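Natalia Tlapale gave up her dryer in November, when the power bill passed what she paid for groceries. She lives in Cleterside, three streets back from the harbour, and hangs everything on a line under the eaves.

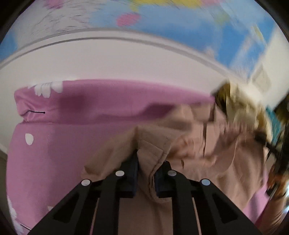 Most of her neighbours never stopped. Róisín Tierney, 66, still uses the pulley her father put up - the rope has been replaced, the wheels haven't. She pegs out at 8 and brings it in before the sea breeze turns.

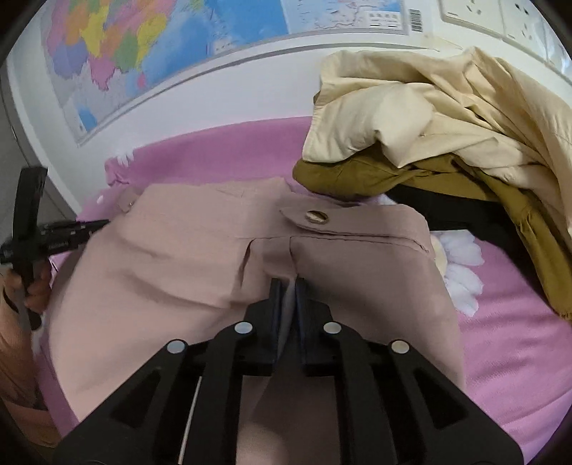 The local council banned visible lines in new flats, and Tierney wrote to object. She's had one reply, asking for her lot number.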